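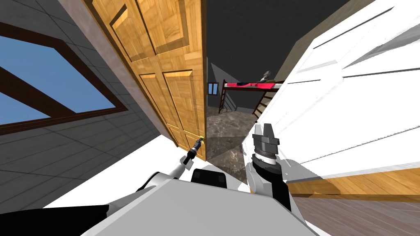
Step 2: Run the door task in simulation, then ask who does it now

Vendors like to start with the door. One gripper at the handle, the other arm free, a bedroom with a bunk bed on the far side. Fine. Before you sign anything for your hostel, do the following.

Write down what your housekeepers do at a door. Ours knock, wait, listen, and sometimes walk away. Signe Bakke, on our early shift, filled a page with this. The Pruteo task list had one line: "open door."

Ask for every run, including the failed ones. We were offered 6 clips. We asked for the log of all 600 attempts and waited until December.

Change the room. Have them put a suitcase behind the door and run it again. A tidy simulated bedroom tells you very little about a Saturday-morning kind of mess.

Get the staffing claim in writing. Ours said the robot would "free up" 2 people per floor. Veerle Bakker asked what they would be freed up to do, and she is still owed a reply.

Step 3: Agree who gets called when it stops

Name the person and the shift, and pay for the time. If the answer is "housekeeping," count those hours as a cost.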